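# Unit 6: Reading a Plan View and Setting Out Furniture Clearances
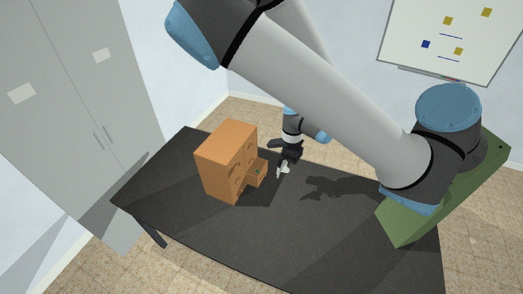
Fig. 6.1. Rendered view: orange wooden drawer cabinet and dark grey table.

## 6.1 Scope

These notes cover freestanding storage in small work and living rooms. Built-in cabinets are covered in Unit 8. All dimensions are in centimeters unless a drawing states otherwise. Students should have the Drinden floor plan (sheet 2, revised October) at hand.

## 6.2 Footprint and working footprint

The **footprint** of a piece is the area it covers with all doors and drawers closed. The **working footprint** is the area it covers when everything that opens is fully open, plus the space a person needs to stand and use it.

For a drawer unit:

 W = D + E + S

where

- D = depth of the closed case
- E = extension of the longest drawer
- S = standing space in front of the open drawer

Handles are included in D. Leaving them out is the most frequent error in submitted plans. Side clearance is zero for a drawer unit but not for a hinged door, which sweeps an arc equal to the width of the door.

## 6.3 Worked case: Drinden, room B

The room measures 276 by 235. The drawer unit is placed against one of the short walls, so the 276 dimension runs front to back.

| Term | Value |
|---|---|
| D | 45 |
| E | 36 |
| S | 60 |
| W | 141 |

Remaining depth: 276 − 141 = 135. A walkway of 100 fits, with 35 left over. The leftover strip is too narrow for a second case of the same depth and should be marked on the plan as unassigned.

Repeat the calculation with the unit against one of the long walls. The remaining depth becomes 235 − 141 = 94, and the walkway no longer fits at full width. Standing space and walkway may overlap only where the drawer is opened a few times a day. State the overlap in a note next to the dimension line.

## 6.4 Drawing conventions

- Closed case: solid line.
- Open drawer or door: dashed line.
- Standing space: light hatch, no outline.
- Overlap: cross hatch.

Rendered views do not replace the plan. Perspective shortens depth, and lengths must not be scaled from them.

## 6.5 Exercises

1. Draw the Flerkivwood studio at 1:20 with the Mollel three-drawer case against the window wall. Show W in full.
2. Replace the case with a two-door cabinet of equal width and redraw the dashed lines.
3. The baseboard in the studio is 19 mm thick. Correct D in both drawings.

Submit on one sheet, with the title block filled in. Solutions are discussed at the start of Unit 7.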